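The kitchen rota: a new hope

Members of the Teten Allotment Society will remember that in March we voted to reopen the hut kitchen on Saturday mornings. Members may also remember that the vote was followed by a long silence. The silence is over. Ivar Fjeld has drawn up a rota, it is pinned inside the hut door, and as of this morning it has 11 names on it, two of which are Ivar's.

The idea is simple. You sign up for a morning, you unlock at nine, you make tea for anyone who wants it, and you lock up at noon. You don't have to bake. Last year's baking got rather competitive, and there are still people on the Vorner side who won't discuss the lemon drizzle. 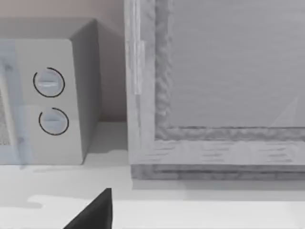 Two dials, one above the other.

Money next. The plumber's bill for the new sink came to £2,095, a good deal less than the first quote and a good deal more than Gisela Figueroa's cousin said he could do it for, before he went to Portugal. The kitchen fund stood at some £3,000 beforehand, so we are still solvent, if a little less smug. Tea stays at 50p. The honesty tin took a foreign coin and a trouser button in its last week of service, and whoever is missing the button may have it back.

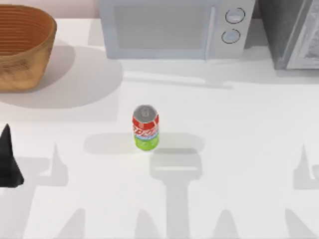

Basket and microwave on the worktop.

A word about produce. Gluts are welcome on the swap table outside, and courgettes are welcome up to a point. If yours is longer than your forearm it is a marrow, and you should take it home and think about what you have done. Jam needs a label with the date and the fruit. "Red" is not a fruit – we had this out with Olatunji Lane last summer and would rather not do it again.

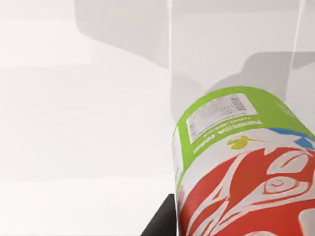
Keys and locking up

There are 3 keys. Gisela has one, Ivar has one, and the third lives in the key safe by the water butt. The code has changed, so ring either of them for the new one and please don't write it on the shed. The gate on Cillum Path sticks in damp weather. Lift, then push. Kicking it has been tried by most of the membership. 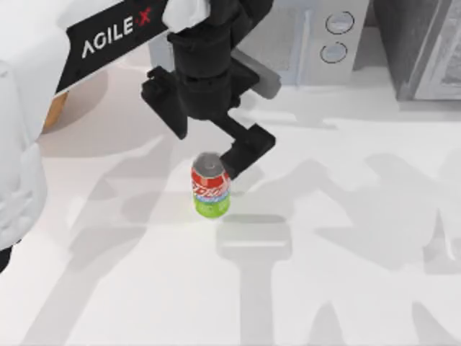 Can I swap my Saturday if something comes up?

Find someone to take your place, cross your name out on the rota and write theirs in. Ivar would like to know by the Thursday before, and he would like the writing to be legible.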